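Datensatz Textilpflege Sonia
README zur Fassung September

Inhalt

Der Datensatz enthält 3.351 transkribierte Einträge aus den Wäsche- und Pflegebüchern der ehemaligen Pension Sonia in Floststead. Die Bücher wurden vom Haus selbst geführt und verzeichnen, welche Tischdecken, Bettbezüge, Handtücher und Vorhänge gewaschen, geflickt, gefärbt oder ausgesondert wurden. Erhalten sind 11 Bände. Band 4 hat einen Wasserschaden, die Seiten am Ende sind nur teilweise lesbar.

Die Transkription stammt von Santino Sepúlveda, die Durchsicht von Jouko Hirvonen. Die Originale liegen im Archiv Clinden und können dort nach Anmeldung eingesehen werden, in der Regel am Dienstag.

Dateien

eintraege.csv - alle Einträge, eine Zeile pro Eintrag
stoffe.csv - Liste der 526 Stoffbezeichnungen mit normierter Form
baende.csv - Angaben zu den Bänden (Umfang, Zustand, Schreiberhände)
abkuerzungen.txt - Auflösung der Abkürzungen, soweit bekannt
korrekturen.txt - Änderungen gegenüber der vorigen Fassung

Alle Dateien sind in UTF-8 kodiert. Trennzeichen ist das Semikolon, Dezimalzeichen das Komma. Wer mit einer englischsprachigen Tabellenkalkulation arbeitet, muss das beim Import einstellen, sonst landen Preise und Mengen in falschen Spalten.

Felder in eintraege.csv

id: laufende Nummer, bleibt zwischen den Fassungen gleich
band, seite: Fundstelle im Original
stueck: Gegenstand in der Schreibweise der Quelle
stoff_norm: Verweis auf stoffe.csv
menge: Stückzahl, leer bei unleserlichen Stellen
vorgang: waschen, kochen, bleichen, faerben, flicken, aussondern
preis: nur bei Arbeiten, die außer Haus gegeben wurden
hand: Kürzel der Schreiberhand (A bis E)
unsicher: 1, wenn die Lesung zweifelhaft ist, sonst 0

Das Feld vorgang wurde nachträglich vergeben. In der Quelle stehen oft nur Kürzel oder ein Haken, und die Zuordnung folgt dann dem Zusammenhang der Seite. Bei Hand C ist das besonders unsicher. Diese Person benutzt dasselbe Zeichen für Kochen und Bleichen. 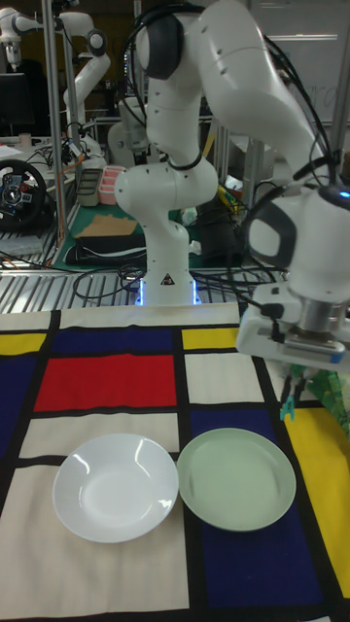
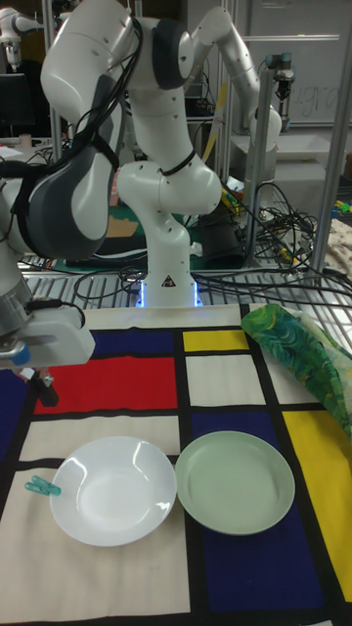 Normierung der Stoffnamen

Die Schreiber unterscheiden nicht streng zwischen Faser, Bindung und Muster. "Damast" kann Leinen oder Baumwolle sein, "Bunte" bezeichnet in den frühen Bänden gemusterte Tischdecken, später auch Küchentücher. Wir haben deshalb zwei Spalten angelegt: norm_eng für Fälle, in denen die Faser genannt ist, und norm_weit für alle übrigen. Auswertungen nach Faser sollten nur norm_eng verwenden.

48 Bezeichnungen konnten nicht aufgelöst werden. Sie stehen in stoffe.csv mit dem Wert "offen". Darunter ist das häufige "Spahić-Tuch". Vermutlich geht es auf den Händler Spahić zurück, dessen Name auch in den Preisnotizen vorkommt, aber ein Beleg über die Art des Gewebes fehlt. Hinweise dazu nehmen wir gern entgegen.

Bekannte Mängel

- Band 4 ist unvollständig. Fehlende Seiten sind in baende.csv vermerkt, in eintraege.csv gibt es dafür keine Leerzeilen.
- Preise sind nicht umgerechnet und nicht um Teuerung bereinigt.
- Einige Einträge fassen mehrere Waschgänge zusammen ("wie vorige Woche"). Sie sind als ein Eintrag erfasst, die Menge bleibt leer.
- Namen von Gästen und Angestellten wurden durch Kürzel ersetzt. Die Liste der Klarnamen wird nicht weitergegeben.
- Hand D und Hand E könnten dieselbe Person sein. Hirvonen hält das für wahrscheinlich, Sepúlveda nicht - die Trennung bleibt vorerst bestehen.

Geeignete und ungeeignete Verwendung

Der Datensatz eignet sich für Fragen zur Haushaltsführung, zur Lebensdauer von Haustextilien und zum Wortschatz der Wäschepflege. Für Aussagen über andere Pensionen oder über die Region taugt er nur eingeschränkt, denn er beruht auf einem einzigen Haus. Auch die Häufigkeit des Waschens lässt sich nicht direkt ablesen. Kleine Wäsche wurde offenbar nicht immer eingetragen, besonders im Winter.

Nutzung und Zitat

Die Daten dürfen mit Namensnennung frei verwendet und verändert werden. Bitte nennen Sie als Quelle "Datensatz Textilpflege Sonia, Sepúlveda und Hirvonen, Archiv Clinden" und geben Sie die Fassung an. Für Abbildungen aus den Originalbänden ist eine eigene Genehmigung des Archivs nötig.

Fehler melden Sie bitte mit id, Band und Seite. Korrekturen werden gesammelt und mit der nächsten Fassung eingearbeitet.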